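Peng biscuit factory, Fivport: February visit

We left the car at the wharf end because the factory lot is kept for trucks, and walked up past the grain silos. The tour starts at 10 a.m. on a Friday and you do need to book. There were 14 of us in the end, mostly retired, plus a family with a stroller that had to stay at the front desk.

Peng has been baking in Fivport since the cannery closed and the building came up cheap. Our guide was Lumturie Berisha, who started on the packing line and now looks after flour and butter orders. She had us put on hairnets and take off rings and watches, and beards got a net too.

First stop was the flour store. It comes in by tanker and is blown up a pipe to the top floor, then dropped through a sieve. The butter room next door is kept cool and smells like a dairy. Blocks are brought out the evening before so they can be cut without cracking. Lumturie said most of the complaints they get can be traced to butter that was too warm when it went in.

The mixers were loud and she stopped talking until we were through. After that the dough goes under a roller, gets docked with the little holes, and is cut into fingers. The oven is a Tukano, 27 metres long, with a belt running through it, and the colour is checked by eye at the far end against a card taped to the wall. They bake 2,000 trays on a full shift. Damir Golob was on the oven that day and let us look in through the side hatch, two at a time. He turns the last zone down a little in winter when the loading doors are open.

Cooling takes longer than baking, which surprised a few people. The belt doubles back over itself near the ceiling and you walk underneath it. We didn't get into the packing hall – they were changing over a line – so we watched from the gallery window for a few minutes and moved on.

Tasting was in the old lunchroom, with tea. Plain, ginger and a lemon one they sell only at the Plulov market. I liked the ginger best. The plain was good but a bit pale for me.

The shop takes cards. Broken pieces are $2 a bag and go early, so buy before the tour if you want them. There are stairs in two places and no elevator. Washrooms are by the front desk only.

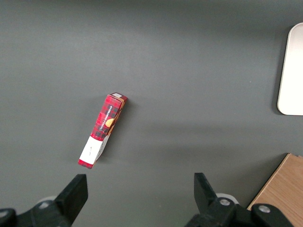 Why does shortbread dough have holes pricked in it before baking?

The holes let steam out, so the dough stays flat and bakes evenly through the middle.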